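School bus stop on Vonda Road moves before fall term

Shares 144 Comments 3

Families in the Bindport district will have a different place to wait for the morning bus when classes start again. The stop at the corner of Vonda Road and Mill Street is closing, and students who use it will board outside the Çınar bakery, two blocks east.

The district made the change after parents complained in January that drivers were passing the bus while its stop arm was out. Police wrote 2 tickets at the corner that month. The road bends just before Mill Street, and drivers coming down the hill have little time to see children crossing.
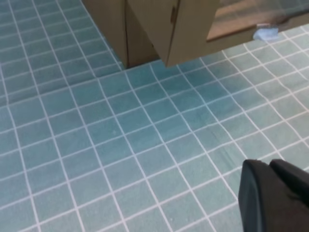
Photo: Bindport Newsletter

The new stop is on a straight stretch with a sidewalk on both sides and a crosswalk already painted. It serves 231 students across the elementary and middle school routes. Pickup times will stay the same for the middle school. The elementary bus will come three minutes earlier, so younger children should plan to leave the house a little sooner.

Parents who drive their children to the stop are asked not to park in front of the bakery - the bus needs the full length of the curb to pull in. There is free parking on Zerkirau Lane until 9 a.m.

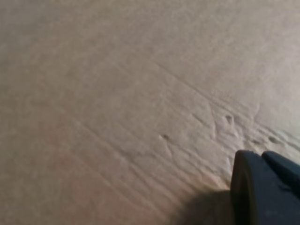
Students who live north of Mill Street will now have a longer walk. The district says any family that ends up more than half a mile from the stop can ask for a different route. Forms are at the front office of each school and can be dropped in the mail slot while the buildings are closed for summer. Requests are handled in the order they come in.

Police will park a car near the old corner during the first week of classes, mainly to turn back children who go there out of habit. Parents of first graders may want to walk the new way with them once or twice beforehand.

The afternoon drop-off has not changed. Buses will still let students off on the school side of Vonda Road.

Posted Saturday, July 4, 2020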